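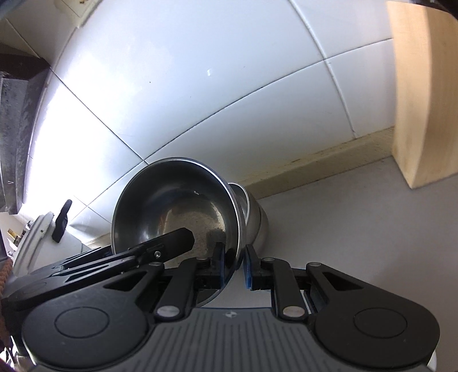
*Fig. 1. Pinch grasp on a steel rim, one pad inside and one pad outside.*

# Week 6 notes: learning to grasp from hand-held gripper recordings

Okay, so last time we ended on a bit of a cliffhanger. We had a policy that was great at cubes and terrible at kitchens, and I promised we'd look at where the kitchen data comes from and how you turn it into something a policy can learn from. These notes cover both, plus the part about grasp timing that I rushed through at the end (sorry, the room was needed).

I'm using the Starnunholm bowl set all the way through. It's small, it's messy in useful ways, and you'll need it for the homework anyway. It has 900 recordings, all of people handling metal bowls on kitchen counters with a gripper in the hand. The camera rides on the gripper, looking forward past the fingers, so the view you train on is close to the view the arm gets later. Most of this week hangs on that one fact!

## Why bowls are a pain

A steel bowl is basically a mirror with a rim. Depth sensors hate it, the inside shows you the wall and the counter all bent out of shape, and the part you can pinch is a thin strip of metal. If you ask a standard grasp planner for a good spot, it'll often pick a bright streak on the inner wall, which looks like an edge and isn't one.

So the method we're studying, Hultard, doesn't plan on geometry at all. It takes the last two camera images plus the finger opening, and predicts a short chunk of motion: 15 steps of where the gripper should go next and how wide it should be. Then it runs a few of those steps, looks again, and predicts a new chunk. If you did the reading, you'll recognize this as action chunking with a receding horizon. If you didn't do the reading, please do the reading.

One thing I want you to write in the margin: the actions are *relative* to the gripper's own pose at the moment of prediction. There's no "kitchen frame" anywhere. People always want to add one, and then the policy works in one kitchen and falls over in the next.

## Two hands

Plenty of bowl jobs want a second gripper, one to steady and one to lift, or one on each side of the rim. With two grippers you get two cameras, and each one catches glimpses of the other arm. 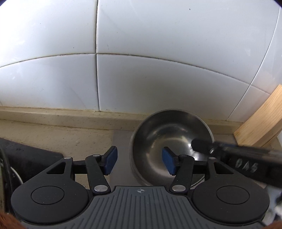 **Do we need to tell the policy where the other gripper is?**

It helps a lot. Hultard feeds in the pose of each gripper relative to the other, and when you drop that input the two hands start drifting out of step and bumping each other over the bowl. You can get partway there from the images alone, but the other arm is only in view some of the time, so I wouldn't lean on it.

The relative pose comes out of the tracking step. Each gripper gets its own trajectory, both get lined up to a shared map, and then we subtract. Small clock errors matter here — if one stream lags the other, the relative pose is wrong exactly when the hands are moving fast. Check your sync before you check anything else. I lost an entire October to this one, and I'd like you to have a nicer October.

## Labeling the grasp moment

We need to know when a grasp starts, both for scoring and for the extra loss term. The Chiriac labels do it from finger width alone:

- the fingers have been closing
- the width stops changing
- it stops at something bigger than fully shut

That last condition is where rims bite you. A bowl rim is so thin that "holding a rim" and "closed on nothing" give nearly the same width reading. The soft pads squash a little too, which smears the numbers further. So for bowls we add a look at the image: a small classifier on a crop between the finger pads, answering whether there's metal in the pinch. Go back to Fig. 1 and you can see what it has to work with, a thin steel edge between two blue pads.

## Steps for the homework

1. Load the recordings and plot finger width over time for any one you like. Mark by eye where you think the grasp starts, then compare with the Chiriac label.

2. Cut each recording into segments: reach, grasp, move, release. Stacked bowls are the tricky ones, with one rim peeking out under another and both of them shiny. Say in your write-up which rim you think a good policy ought to go for when the job is to lift only the top bowl, and how you'd tell from the images.
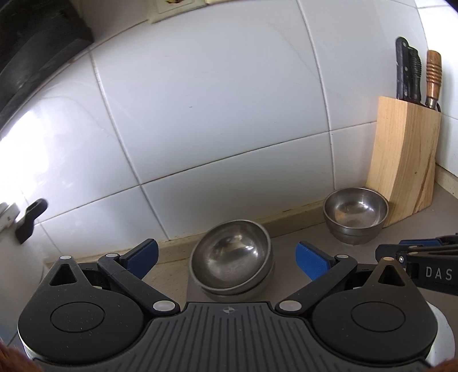 3. Train the small Hultard model with the default settings in the Grerken repo. Please don't tune anything yet, I want everyone's baselines to match.

4. Train it again with the pad crop classifier turned on. Report grasp success on the held-out recordings for both runs, and pick a couple of failures to talk through. I care more about the failures than about the score.

5. Optional, but fun: switch to absolute actions and see what breaks. Write down your guess first!

Bring your width plots to the lab session, printed or on a laptop. We'll start with the ugliest one.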